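Was ich am Tag der offenen Tür gelernt habe

Meinung

Ich bin mit einer festen Erwartung hingefahren. Auf der Einladung von Stundum stand das Wort «Robotik», und in meinem Kopf war sofort eine große Halle mit orangen Armen hinter einem Zaun. So kannte ich es aus der Fabrik, in welcher ich früher als Disponent gearbeitet habe. Dort durfte man die Maschinen nur von weitem anschauen, und wenn jemand die gelbe Linie übertreten hat, ist alles stehen geblieben.

Der Raum von Stundum war aber ein gewöhnlicher Arbeitsraum mit Backsteinwand, Bürostühlen und Bildschirmen. Gezeigt wurde uns, wie man einer Maschine mit den eigenen Händen etwas vormacht. Ein Mensch hält in jeder Hand einen Greifer und erledigt damit eine kleine Arbeit am Tisch, und die Bewegung wird aufgezeichnet. Éabha Ó Conaill, die uns durch den Nachmittag geführt hat, nannte das einfach «Vormachen». Mir hat dieses Wort gefallen. Es ist ein Wort aus der Werkstatt und aus der Küche.
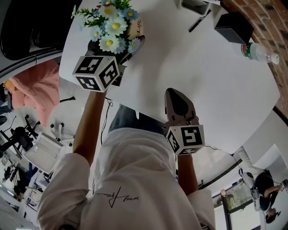 Basley, 14. Oktober 2023

Die Würfel mit den schwarzen Mustern, die an den Greifern befestigt sind, haben bei den Besuchern die meisten Fragen ausgelöst. Ein Herr neben mir hielt sie für Dekoration. Sie dienen dazu, die Lage des Greifers im Raum zu bestimmen, und damit war das Thema für ihn erledigt. Mich hat mehr beschäftigt, wie langsam man mit diesen Geräten wird. Wer einen Blumentopf mit den Fingern anfasst, denkt nicht darüber nach. Wer ihn mit zwei Greifern anfassen soll, muss plötzlich entscheiden, von welcher Seite er kommt und wo die andere Hand in dieser Zeit bleibt.

Später durften wir es selbst versuchen. Ich sollte einen Stift aufheben und ihn an einer anderen Stelle wieder ablegen, und ich bin viermal gescheitert. Beim fünften Mal ist es gelungen, mehr aus Glück. Meine Hände sind nicht ungeschickt, ich repariere zu Hause Uhren. Trotzdem habe ich mich gefühlt wie damals, als ich mit 29 Jahren Deutsch gelernt habe: Ich wusste genau, was ich wollte, und das Werkzeug dafür war zu grob.

Auf einem Blatt am Eingang stand, dass für eine einzige Aufgabe bisher 3955 Vorführungen aufgenommen wurden, davon 1481 als brauchbar markiert. Über diese zwei Zahlen habe ich auf der Heimfahrt lange nachgedacht. Mehr als die Hälfte der Arbeit landet also in einem Ordner, den man wahrscheinlich nie mehr öffnet. Und jede dieser Vorführungen hat ein Mensch gemacht, der am Tisch stand und sich konzentriert hat.

Hier möchte ich widersprechen, und zwar in zwei Richtungen. In der Zeitung lese ich immer noch, dass die Maschinen «von selbst» lernen. Nach diesem Besuch kann ich den Satz nicht mehr ohne Ärger lesen. Es ist ein Handwerk dabei, und es hat Menschen, die es gut können, und andere, die es weniger gut können. Frau Ó Conaill hat uns erzählt, dass neue Leute etwa 79 Stunden brauchen, bis ihre Aufnahmen gleichmäßig werden. Das ist eine richtige Einarbeitung. Bei einer solchen Dauer würde jeder andere Betrieb von einer Fachkraft sprechen und sie auch so bezahlen.

Widersprechen möchte ich aber auch meinem Freund Langlois, mit dem ich seit Jahren über diese Dinge streite. Er sagt, wer einer Maschine etwas vormacht, sägt den Ast ab, auf dem er sitzt. Vielleicht hat er in zwanzig Jahren recht. Aber er war nicht dort. Er hat nicht gesehen, wie viel Geduld für eine Bewegung nötig ist, die ein Kind im Vorbeigehen macht. Ich habe als Disponent erlebt, wie ganze Abteilungen verschwunden sind, und der Grund war jedes Mal eine Tabelle in der Verwaltung. Ein Greifer war nie dabei.

Was mir bei Stundum gefehlt hat, sind die Namen. Auf den Tafeln standen die Partner und die technischen Daten, auch ein Projekt mit dem Titel Samura wurde ausführlich vorgestellt. Wer die Vorführungen gemacht hat, stand nirgends. Ich habe danach gefragt und eine freundliche Antwort bekommen, es sei «ein Team». Bei einem Film wird am Ende sogar derjenige genannt, der den Kaffee gebracht hat – warum geht das hier nicht?

Im Dezember soll es noch einen Besuchstag geben, dann mit Anmeldung. Ich werde Langlois mitnehmen, und er soll den Stift aufheben.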